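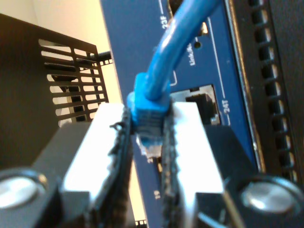

Brancher un câble réseau demande deux secondes et presque aucune attention. On présente la fiche dans le bon sens, on pousse, ça clique. Pour un bras robotisé, le même geste reste l'un des plus ingrats du catalogue, quelque part entre enfiler une aiguille et boutonner une chemise.

Chez Hikivham, Adjoa Darko y travaille depuis décembre. Son équipe a d'abord essayé les tâches dont tout le monde parle, plier des serviettes, vider un lave-vaisselle. « Une serviette mal pliée reste une serviette pliée, dit-elle. Une fiche à moitié enfoncée, c'est une panne. »
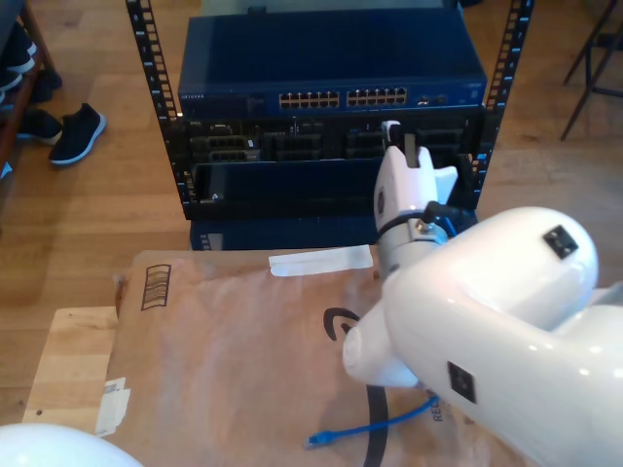 Le bras devant la baie, la pince juste sous le commutateur.

La difficulté tient à peu de chose. Le câble est souple et tire sur la fiche dès qu'on la déplace. Le plastique transparent du connecteur se lit mal à la caméra. Et les doigts cachent souvent le port au moment où il faudrait le voir. Il faut alors finir au toucher, ce que les machines font encore mal.

Sur une série de 100 essais, l'équipe a compté 36 branchements complets sans aide. Les autres se sont arrêtés devant le port, ou de travers dedans. Un essai réussi prend 40 secondes. 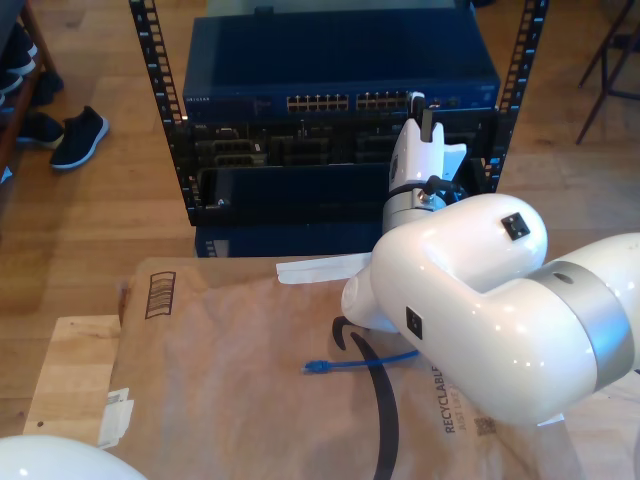 Fuseini Quaye, qui gère des salles informatiques pour Cundley, n'est pas pressé d'en acheter un. Ses techniciens passent peu de temps à brancher et beaucoup à chercher le bon câble, à lire une étiquette, à déplacer ce qui gêne. Il s'intéresserait plutôt à une machine capable d'intervenir la nuit sur un site éloigné — même lentement, à condition qu'elle n'arrache rien.

Adjoa Darko ne promet pas de date. Prochaine étape pour son équipe : débrancher, avec le petit ergot à presser avant de tirer.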